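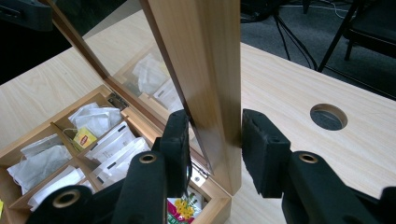
Hinged lids with glass: working rules for hand-held gripper recording

Drotby Bench Notes
Aug 8, 2018

1/ We have revised the Drotby handling rules for small hinged boxes. The tea box is now the reference object for the lid task. Wooden rail, clear pane, two small metal hinges, one finger each side of the rail. Rules below in the order the operator needs them.

3 comments · 11 shares

2/ Grip the rail. The pane is never a gripping surface. A pad may rest against the inner face of the lid, but closing force goes through wood only.

3/ Foam pads on both fingers for any object with glass in it. Check them before each block of recordings. Crumbling at the surface is logged. Foam missing down to the backing means the pad is changed before the next take.

6 comments · 4 shares

4/ A lid is "open" when it stands near upright. Do not push on to find the stop. The old wording said "fully open" and operators read that as permission to load the hinge. Sabatier cell lost a hinge that way in January.

5/ Release is a separate step. Open the fingers until there is clearance on both sides of the rail, hold, then withdraw along the line of approach. Sideways withdrawal drags the lid.

2 comments · 9 shares

6/ Contents stay in. A box recorded empty behaves differently from a full one, mostly because an empty one slides. Fill the compartments before the block starts and leave them alone until it ends. Mixed wrappers are fine. Tags on strings are fine if they are clear of the closing edge.

7/ Keep the box away from any cable hole in the table top. Small items go down them. Cables on the floor behind the table are allowed, cables on the table are not.

5 comments · 2 shares

8/ Rejection. We went through 2515 lid takes under the old rules and threw out 424. The largest single cause, 245 takes, was the operator closing on the lid before both fingers were in view. Rule 8 is therefore: both fingertips visible before contact, or the take does not count.

14 comments · 17 shares

9/ Naming: "lid", "rail", "pane", "body". Cernlow used "door" for the same part until last year and the two sets still do not merge cleanly. Please do not invent a fifth word.

10/ Drandeo asked whether these apply to plain wooden lids. Rules 4 to 8 do. Rule 3 is optional there — use the pads if they are already fitted.

11/ Next revision covers drawers. Send objections to the lid rules before then, with take numbers.

8 comments · 6 shares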